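Notebook, kitchen chores in sim
December 14, 2025
Entry by Fanni Gál. Cc Tatu, Attila.

Carrying on with the counter tasks. Question from Angus is still the same one he asked in May: which household chores can the two-arm setup do well enough that we'd let it try them on the real bench at Flolldale. My working answer is "fewer than the success table suggests", and today was mostly spent finding out why.

Setup unchanged from the last entry. White counter, appliances along the back, both arms mounted at the front. Policy is the Vanel checkpoint Attila trained, no fine-tuning on this kitchen. Chore for today is bowl handling: reach the bowl, grip the rim, move it clear, set it down upright. Episode limit 200 steps. Lighting left at default, shadows on.

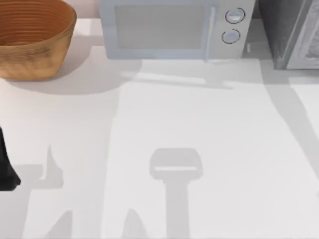

Top view of the counter, bowl back left next to the microwave. Arm shadows in the foreground.

First note is on shadows. In the top view the gripper shadows are large and fairly dark against the white. Tatu thinks the policy is using them as a height cue, and I'm inclined to agree. With shadows off, approach height gets worse and the fingers tend to come down short of the rim. With shadows on and the light direction changed, it goes wrong in a different way, with a sideways offset that follows the light. A real kitchen has a window and a ceiling fixture and somebody walking past. I'd call this a blocker for anything outside the lab.

Second note, the bowl is at the top edge of what this view covers. Only the lower half of it shows. The policy has to get the rest from the other view, and if that one is dropped (tested by feeding a blank) it doesn't recover. It closes on air, then repeats. No retry from a new angle.

Numbers. 714 episodes overnight on seed 17, all logged. I haven't split them by failure type yet. Elibariki's scoring script marks success on final pose only, so a bowl dragged across the counter and left in the right spot gets full marks. I watched a batch by hand and there is more dragging than lifting. For a bread bowl, fine. For a bowl of soup, no. We need a tilt term and a contact term before anyone quotes a figure from this run.

Episode 3106 from the older set is worth a look for comparison. Same chore, narrower bowl, clean pinch on the rim and a straight lift.

Rim geometry is the other half of it. The rim on this mesh is thick and uneven, with small bumps toward the ends, and the walls flare outward from the base. A finger coming straight down on the outside meets the flare at a poor angle. Best grasps are one finger in, one out, on the near side. The ridges look like they should help with grip but the collision mesh is smooth, so the visual texture contributes nothing to friction. Reminder to self to ask Elibariki whether the ridged collision mesh is affordable at our step rate.
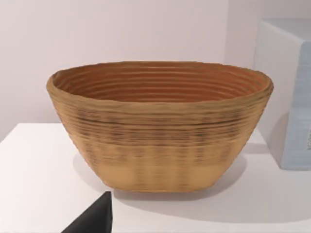 To do

Re-score the overnight run with tilt and contact terms (Elibariki).

Shadow sweep: off, default, two changed light directions. Same seed throughout so the runs can be compared (me).

Rotate the bowl so the long axis points at the arms. I expect the near-side rim grasp to get harder, the curve being tighter at the ends.

Microwave door stays parked until bowl handling is sorted. Attila wants to start on it anyway. The handle is slim and vertical and should be an easier target than the rim, but the knobs beside it are a separate problem.

Angus wants a yes or no on bowls for the bench. Today it's no.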